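Home | News | Notices | Recipes | Contact

November
By Akash Saxena

The snack clear-out at Raltcombe House

Well, we finally did it! Two of us tackled the shared room on the Maes corridor, and I'd no idea how much can pile up on a bed (I'm as guilty as anyone). Yogurt cups, snack packets, scissors I'd been hunting for since the move... Tip everything onto one bed first, then sort. And please, rinse your cartons before they go in the Altbridge bin!

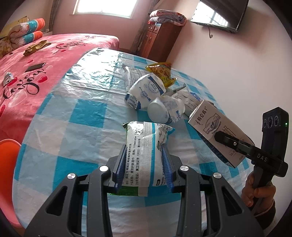
Milk carton and wipes held in two grippers, yogurt cups on the checkered sheet.

Room 9 is next, so start digging.

Last updated: November, 4 p.m.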